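Nirkalham gripper comparison

The Nirkalham gripper comparison is a bench trial of parallel-jaw grippers, named after the workshop in Nirkalham where it is run. It looks at how well different fingers, pads and linkages handle small metal parts, first in a person's hand and then on an arm. The trial is small and its reports are short, but it has a following among people who build their own grippers, largely for the amount of plain mechanical detail it puts on paper.
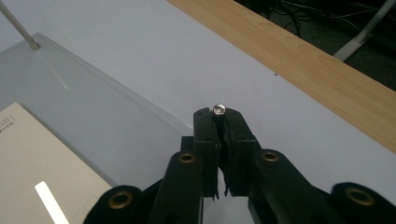
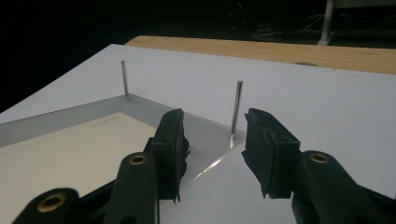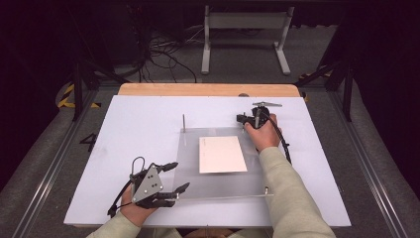
Hand-held grippers over the work surface at Nirkalham.

Hand trials are the first stage of the comparison, and for many readers the most enjoyable one to follow. The operator sits at the table with a gripper in each hand and works through a list of small parts, among them screws, pins and short rods. Holding the tool directly gives a feel for the linkage that no joint reading can match: a stiff pivot or a slow return shows up in the fingers within a few grasps. The screw task is a favorite. A small screw is held upright between the tips with its head just above the jaw line, as in the first picture, and a good pair of fingers will keep it there while the wrist turns. Pads get just as much attention as fingers. Ragged edges like those in the two close views are written up along with the grasp results, as a loose flap of padding can catch a thin pin before the flat of the pad reaches it.

Grippers compared

Two designs make up the core of the trial. The Wastus is a linkage gripper with a wide opening and a light squeeze, much liked for its smooth closing motion. The Mimell has a narrower opening and a shorter stroke, and closes on a part with a firmness that is a pleasure to feel. Both are tried with flat plate fingers and with stepped block fingers, so that a result can be traced to the fingers as well as to the body behind them.

A third design, the Bucur, joined later. It uses a sliding rail in place of a linkage, which keeps the fingertips at the same height through the whole stroke. On a linkage gripper the tips travel along a shallow arc and drop slightly or rise slightly as they close, and an operator picking a flat part off a table has to follow that movement by hand. Most people pick this up quickly. An arm has to be told about it, and the correction for the Wastus fills a full page of the report.

Tasks

The task list has stayed short on purpose. Operators pick up a screw lying on its side, stand it upright, hand it from one gripper to the other, and set it down again. Pins are pulled from a hole and put back. Thin cards are lifted by an edge and by a corner, and the corner lift is the one that separates the designs most sharply. A heavier block of 300 grams is used for the slip test, in which the gripper is held level and then tilted until the block moves.

The handover is probably the most revealing of these. Both hands have to agree on where the part is, and the receiving fingers must close without pushing the part out of the giving pair. With plate fingers on both sides there is plenty of room. With block fingers the tips tend to meet first, and operators usually end up coming in from below. It is a lovely thing to watch once someone has the knack.

Results

The first full report covers 1691 grasps by hand, of which 1268 were scored clean. A grasp counts as clean when the part is lifted on the first try, stays in line with the fingers and is released where it was meant to go. The rest are sorted by fault, with twisted parts making up the largest group, followed by parts squeezed out of the front of the jaws.

The Wastus did best on cards and long pins, and the Mimell on screws. Finger shape made more difference than many readers expected. Fitting stepped block fingers to the Wastus brought it close to the Mimell on upright screws, while plate fingers on the Mimell did little for its card lifts. The Bucur has so far been tried only on the pin and card tasks, where its level stroke gives it a clear edge on anything lying flat.

Pad condition is reported separately. Fresh rubber holds a smooth pin well but can cling to a card on release – a fault seen with every design in the trial. Pads with some wear let go more easily and slip sooner under the block. The report lists the two effects side by side and leaves the choice to the builder.

Arm stage

Designs that finish the hand trials move to an arm, where the same tasks are repeated under a simple controller. The controller runs in 2 modes: one closes to a set width, and the other closes until the motor current reaches a set limit. Width control works nicely on cards. Current control is kinder to screws, which vary in diameter, though it needs a fresh setting each time the pads are changed.

A camera mounted close to the fingers records each grasp. Several positions have been tried, and the one in use looks down past both fingers so that the contact faces stay in view as they close. Lower positions gave a sharper view of the part but lost it behind the fingers at the worst moment. A second camera at head height covers the table and shows what the elbows are doing, useful in the handover task.

Later work

A July round added softer pads cut from a single sheet, along with a longer set of Mimell fingers meant for reaching over the rim of a tray. The longer fingers flexed visibly under the 300 gram block and were withdrawn from the slip test, but they proved excellent with pins and remain in the set. Drawings for both finger shapes are kept with the report, including hole spacing, so they can be cut for any of the three bodies. A planned round will repeat the card tasks on the Bucur with current control.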